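Mudham's sourdough boom, weighed and found a bit light

The Mudham bakery quarter has had a good press this year. Skinik, which runs the largest shop there, says it sold 1,826 loaves in a single week of November, and the figure has been repeated ever since without anyone asking what counts as a loaf. Rolls, it seems, do. So do the 208 "tasting pieces" handed out at the door.
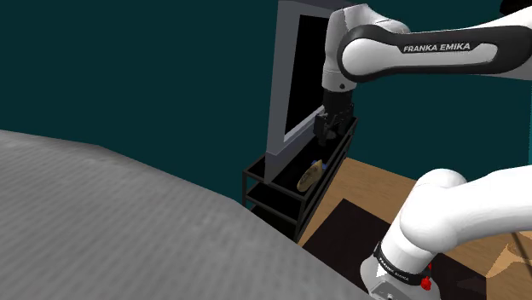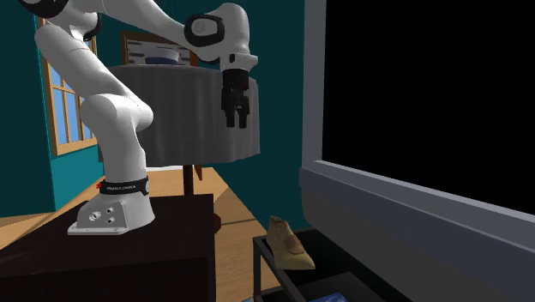 Size is where the claims get slippery. Plokberg's standard white is sold as a 775-gram loaf, but that is the weight of the dough before it goes in the oven, and bread loses water as it bakes. Put a small tan, bread-like thing on the top tier of a black metal shelf, as in the first picture, and you would struggle to say whether it was a roll, a bun or somebody's idea of a loaf. The sales figures have the same trouble.

Swanepoel, two doors down, charges more and promises a slow overnight rise. Perhaps. I bought the same loaf there on 2 mornings and got one sour crumb and one that tasted of supermarket toast. The price was identical. The label still says "traditional", a word that commits the baker to very little.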